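Häufige Fragen rund um Ihre Ferienwohnung im Haus Virholm

Liebe Gäste, viele von Ihnen schreiben uns vor der Anreise mit ganz ähnlichen Fragen, und wir freuen uns über jede einzelne!

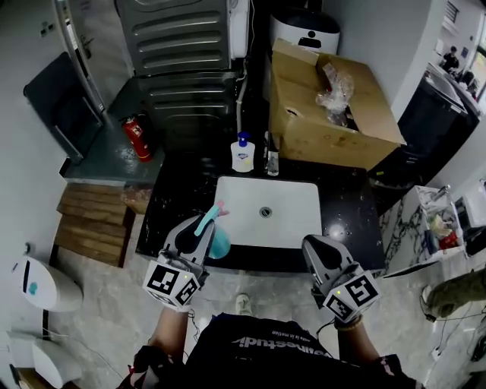
Damit Sie trotzdem nicht auf eine Antwort warten müssen, haben wir das Wichtigste einmal in Ruhe aufgeschrieben.

Wann können wir anreisen?
Die Wohnungen sind ab 16 Uhr für Sie fertig. Wer früher in der Gegend ist, darf das Auto gern schon in den Hof stellen und einen Spaziergang zum Wehr machen. Am Abreisetag bitten wir Sie, bis 10 Uhr aufzubrechen (im Winter sind wir da meistens großzügiger, fragen Sie einfach).

Wie kommen wir an den Schlüssel?
Er liegt im kleinen Kasten links neben der Haustür. Den Code schickt Ihnen Katalin Barta am Tag vor der Anreise per SMS. Falls nichts ankommt, rufen Sie bitte an, auch abends noch.

Ist die Endreinigung im Preis enthalten?
Ja, immer. Spülen Sie bitte Ihr Geschirr und nehmen Sie den Müll mit hinunter, um alles Weitere kümmern wir uns. Handtücher und Bettwäsche sind ebenfalls dabei, bei längeren Aufenthalten wechseln wir sie jeden Freitag.

Dürfen wir unseren Hund mitbringen?
Aber gern! Bis zu 2 Hunde sind in der Wohnung Londthorpe im Erdgeschoss willkommen. Die Wohnung Ruddock unter dem Dach halten wir für Gäste mit Allergien tierfrei und bitten da sehr um Verständnis.

Gibt es ein Kinderbett?
Ja, Bett und Hochstuhl stellen wir kostenlos bereit. Geben Sie uns nur kurz bei der Buchung Bescheid, damit beides schon oben steht, wenn Sie müde von der Fahrt ankommen.

Bis wann können wir stornieren?
Bis 6 Wochen vor der Anreise kostenfrei. Danach versuchen wir, die Wohnung neu zu vermieten, und gerade im Dezember klappt das oft recht schnell.

Ihre Frage war nicht dabei? Dann wählen Sie die Durchwahl 2258 oder schreiben Sie uns über das Kontaktformular.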